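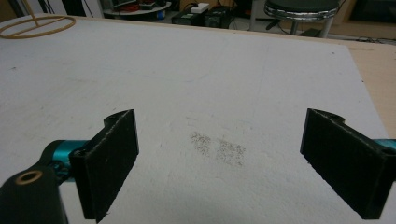

Speaker notes: Basthorpe Town Council, public briefing on the draft drainage ordinance
Speaker: Lucero Urrego, Office of the Town Manager
Time allowed: 39 minutes, including questions

Opening

Good evening. Thank the council president and the residents in attendance. Note that the Spanish interpreter is seated near the left aisle and that headsets are available.

State the purpose of the briefing. The council will not vote tonight. Tonight's session presents the draft ordinance as it came out of second review, and comments made at the microphone will be entered in the record.

Slide 2: Background

The current drainage rules were written when most of the land west of Losholm Road was still farmed. They require a drainage plan only for subdivisions. A single large lot may be paved in full without review, provided that the owner holds a building permit.

The Public Works Department has received 370 complaints of standing water over the past two budget years. Most came from the Losholm neighborhood and the streets directly downhill of it. Pause here. Several of the residents who filed those complaints are expected to attend.

Slide 3: What the draft would change

Any project that adds a large paved surface would need a drainage plan signed by a licensed engineer. The threshold is on page 7 of the handout. Read it aloud from the page and do not paraphrase it.

Driveway repairs and resurfacing are exempt. Residents have asked about this more than any other item, so say it twice.

Owners of existing lots would have no new duty unless they expand. Agricultural buildings remain under county rules.

Slide 4: Review and appeals

Applications would go to the Town Engineer, Barnabás Lengyel. He would have 51 days to approve, deny or return a plan with comments. If he does not act in that period, the application moves to the Planning Board at its next regular meeting.

Denials may be appealed to the council in writing. Council Member Ruddock asked at second review whether neighbors may also appeal. Under the present draft they may not, though they may speak at the hearing. Refer legal questions on this point to the Town Attorney, Boglárka Bognár.

Slide 5: Cost

The application fee has not been set. The figure that circulated last month came from an early worksheet and has been withdrawn. If pressed, say that the fee schedule will be a separate resolution with its own hearing.

One part-time inspector position would be needed. Phong Kim of the Finance Office has the estimate and will answer from the floor.

Slide 6: Map

Leave the map on screen during questions. The shaded area shows the Losholm drainage basin. The dotted line is the town boundary, and the town has no authority beyond it. Someone will ask about the culvert under the county highway. The town has written to the county and has not yet received a reply.

Questions

Two minutes for each speaker. Ask for name and street. Do not respond to remarks about individual property owners or pending permits.

Written comments may be left with the clerk or sent by mail through the end of December. A walking tour of the basin will be held on Saturday, leaving from the library parking lot at 10 a.m.

Return the floor to the council president.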